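Stalcombe Neighbors Help Board
Home and Kitchen > Packing and Moving

Wrapping small white cylinders for a shelf – tissue or something else?

Posted by athumani_lane, July 15, 2025

I am packing up a spare room before a move to Illunton and have a set of plain white cylinders to get into boxes. They have a smooth matte finish that picks up marks easily. I have a pack of tan tissue and an old sheet spread over the table so nothing gets scratched while I work. My trouble is that the tissue either slides off or ends up in a ball. Is there a better way to do it, or a better paper? The boxes go on a van for around 7 hours.

3 replies

Oduor Kariuki
Tissue is fine for the layer that touches the surface, but you need something thicker over it. This is how I do mine:

Cover the table first. A bed sheet is good enough. Pull it fairly flat where you will be working, as a cylinder can tip on a fold.

Stand the piece upright and keep it that way while you get the paper ready. Crumple the tissue once and open it out again. It holds much better than a flat sheet.

Lay the tissue beside the piece, bring it up around the side, then fold the extra over the top. Put two layers of packing paper over that and tape paper to paper, never to the piece.

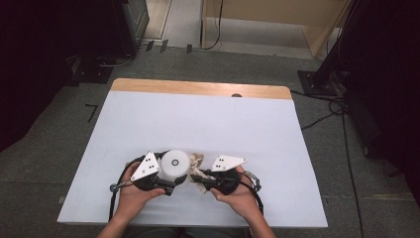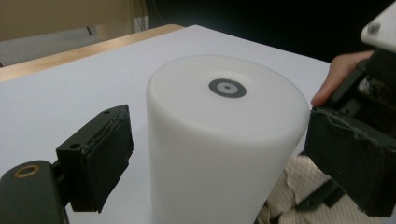 White cylinder on the covered table, with the tan tissue next to it in the first photo

If there is a sticker on top, leave it on until you unpack. Pulling it off in a hurry can take the finish with it. Mark the box lid so you know which way is up.

millrace515
Just use socks. I moved 2 years ago and did everything in socks and towels.

Karnow_Jen
Socks work for mugs, but I would not use them on a matte finish. Colored ones can leave lint or dye. Plain white tissue would be my choice over tan for the same reason, though I have used both. I bought a pack of 700 sheets and still have most of it, so you may want a smaller one. Fill the gaps in the box too – if you can hear anything move when you tilt it, add more paper.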